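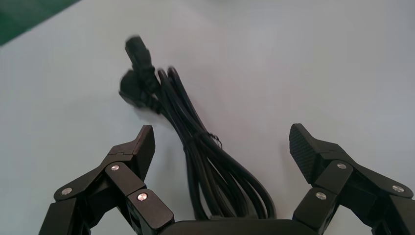

Figure 1. Wrist view: gripper open over a bundled power cord.

Handling cables with a two-finger gripper: bench rules

Notes for the September practical. Read with the Dolomlow bench sheet. Questions to Leen Azar or Jiahui Shen.

1. Before the arm moves
Cords are tied before they go on the table. A twist tie will do. Tuck the loose end in if it sticks out far enough to catch a finger link.
Clear the table of everything except the work piece. Pens count.
Both people at the bench say "ready" out loud – a nod is not enough.

2. Approach
Stop above the cord with the fingers open and check the wrist view. The cord should lie between the fingertips, with clear table on both sides. If one finger is much nearer, correct the arm position first. Do not let the closing finger push the cord across.
Approach speed is capped at 80 mm/s.

3. Grip
Close on the strands near the tie. Never lift by a connector or by the neck where the cable enters it.
Hold for 2 seconds before lifting.

4. Stopping
Anyone may press stop, for any reason. Write the reason in the log before resetting.

5. Upkeep
Check the pivot screws on both fingers every 1000 cycles. Fingertip pads are changed at 2000, worn or not – Hongmei Cai keeps the spares.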